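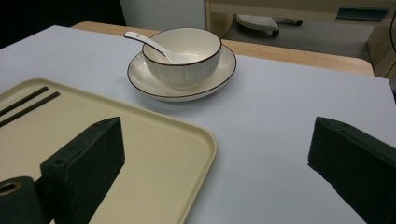 Griler releases Flurnis 3, planning software for table setting and clearing with two-finger grippers

2018-07-19

Griler today released Flurnis 3, a new version of its motion planning and perception software for robots that handle dishes, cutlery and trays. The release adds a planner for stacked and nested items, a new tool for cleaning up demonstrations recorded with hand-held grippers, and a simpler way to move a finished task from one robot arm to another.

Flurnis is used by integrators and research groups who build table setting, tray loading and clearing stations. These jobs involve objects that touch each other: a spoon resting in a bowl, a bowl on a saucer, chopsticks lying side by side on a tray. Earlier versions treated each object as a separate item with free space around it, and users had to write their own rules for the order in which things could be picked up.

Planning for items that rest on each other

Version 3 keeps a record of what is supported by what. When asked to move a saucer, the planner checks whether anything is standing on it and then either moves the whole stack or takes it apart from the top. The user chooses which of the two is allowed for each type of object. A spoon left in a bowl can be lifted out first by the handle, or carried along if the path is slow and level enough.

The support record is updated after every grasp. If the camera view no longer matches the record, the arm stops above the table and the planner starts again from what it sees. Users can set how large a mismatch has to be before this happens.

Thin objects on a tray

Chopsticks, straws and similar items have been a common source of support requests. They sit low and are often parallel, so a detector may report two of them as one. The new perception module looks for long edges first and splits them into pairs before it estimates a pose. It also works when one end of the object is outside the camera view – the grasp point is then placed on the visible part, and the arm takes a second look before closing the fingers.

Working with recorded demonstrations

Many Flurnis users now record tasks by hand, with a gripper tool that carries its own camera, and use the recordings to set up the robot. The new Demonstration Editor lines up the video with finger width and tool position, marks each grasp and release, and flags sections where tracking was lost. Sections can be trimmed, joined or left out without changing the original file.

The fingers themselves are visible in most of these recordings. The editor can mask them with an outline drawn once per tool, so that the detector does not take a dark finger for part of the table setting.

In tests at the Cinetti laboratory, which worked with Griler on the editor, 495 demonstrations were processed in one batch. The batch included table settings with bowls, saucers, spoons and trays on plain cloths.

Moving tasks between arms

Task files no longer contain joint positions. They store tool motion relative to the objects, and the planner works out the joint path when the task is loaded. Demirtaş, which builds tray loading stations, has used the pre-release version on 5 arm models with the same set of task files.

Availability

Flurnis 3 is available for download today for customers with a current maintenance agreement. Task files from version 2 can be converted with the included command line tool – custom pick order rules are kept as comments and need to be reviewed by hand. A trial license is limited to 100 demonstrations and has no time limit. Support for grippers with more than two fingers is planned for September.

About Griler

Griler develops control, perception and planning software for robots that work with household and food service items. Its products are sold directly and through integration partners.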